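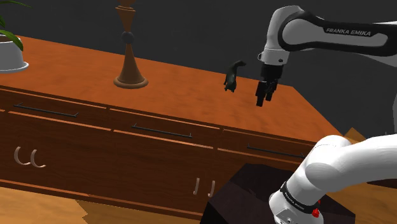
Simulation view: a Franka Emika arm above a sideboard, with its gripper near a green animal figurine.

Nov 16, 2022

Furniture retailer Bomulier has moved part of its showroom staging work to robot arms, the company said. The arms place and remove small display pieces on sideboards and shelves. Each placement is planned in simulation first, using software from Voltow.

The change covers 2 sites and 19 staff. Stagers who used to set out pieces by hand now build the layouts on screen, check the planned arm paths and approve them before a shift begins. Bomulier lists 227 approved layouts so far. Plants and tall ornaments are still placed by hand – the grip settings for them have not been signed off.

No jobs were cut, according to the company, but shift patterns are different. Early starts have been dropped for most stagers, and two of them now work full time on layout checks. Staff had asked for paid training hours before the switch, and these were added in April.

Integration was handled by Hoekstra. The maintenance contract went to Grostero, which will also train stagers to clear simple faults and restart an arm after a stop.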